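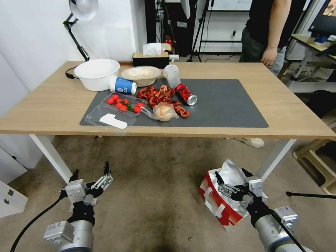
Open house at Fagerlund, Brostton

18 Jun 2020
By the Wustamberg Food Circle newsletter

Print this page | E-mail this page

Our June outing was to the Fagerlund building in Brostton, where the downstairs rooms are used for classes on kitchen work and clearing up. We took the bus from Wustamberg, which takes 38 minutes, and walked the last part from the stop by the Clisanetti store. The side door was open and there was a sign-in sheet just inside. Admission was free. Parking is on the street only.

The visit goes through the building in order, starting with the dry store. It is a narrow room with shelves on both sides and a rail for the stepladder. Rice, flour and beans are kept in bins with the purchase month written on tape. The older stock sits in front. Several of us do the same thing at home and had no questions. The spices are in a drawer, lying flat with the labels up, and that was new to most of the group. It saves lifting every jar to see what it is.

Next is the wash room, with two deep sinks and a draining rack. The floor was being mopped, so we looked in from the hallway and went on.

The room I spent the most time in was the one with the sorting table. The table is light wood with white metal legs, on a beige carpet, and a big dark gray mat takes up most of the middle. The class that uses it is about what to do with a table full of odds and ends after cooking and eating: what gets kept, what gets covered, what gets thrown away. A desk lamp with a white shade is clamped at the side. I would want the same over my own counter, where the ceiling light is behind me and I work in my own shadow.

Dried red chili peppers were in a pile in the center of the mat. They are awkward things to clear. They curl, they catch on each other, and if you grab a handful, the seeds can end up everywhere. The handout says to bring the container down to the table and move the peppers in small amounts, then lift the mat by its corners for whatever is left. It also says to wash your hands before touching your face, and I can support that from experience.

Next to the peppers were cherry tomatoes in a clear clamshell, with green stems in with them. There was some discussion in our group about whether tomatoes should go in the refrigerator. The handout says to leave them out if they will be eaten within five days. I put mine in the refrigerator regardless and have never had a complaint. The clear lid in front of them had a flat white plastic spatula in it. I liked that as a place to set a utensil down and have started doing it at home with the lids from takeout boxes.

The drink things were on their sides: a paper cup, a clear plastic cup and a red aluminum can. Brostton collects cans separately from paper, and paper cups with a lining go in the trash there. In Wustamberg the rule for cups is different, so check before copying the chart on the handout. Cans should be emptied first in both towns.

A large white basin stood toward the back. The class notes suggest using a basin as the "holding place" for anything you can't decide on, with one rule, that it has to be empty before you leave the room. There was a round bowl of food beside it, and a small twisted bag with something pale in it nearer the front. Twisting the end of a bag is fine for an hour. For overnight the notes recommend a clip.

The tissue box was at the far end, and a red and white paper shopping bag with a white plastic bag stuffed in the top was on the floor. I keep bags inside bags too, and have far too many of them.

After that we had coffee in the front hall. The coffee was good and there was enough of it. The cookies ran out early. A rack by the door had the class list for the rest of the season. The short course is six evenings, with a limit on numbers, and the sheet for it was already close to full. The storage chart was for sale at 100 cents, laminated. I bought one and it is now on the inside of my pantry door.

Some notes if you plan to go. The wash room and the dry store are on the same level as the entrance, but the hallway has one step halfway along. The restroom is past the coffee table on the left. Coats can be left on the hooks. Allow more time than the leaflet suggests if you want to read the wall charts, as the print is small.

The return bus leaves from the opposite side of the road from the Clisanetti store.

Contact the newsletter | Copyright Wustamberg Food Circle | Back to top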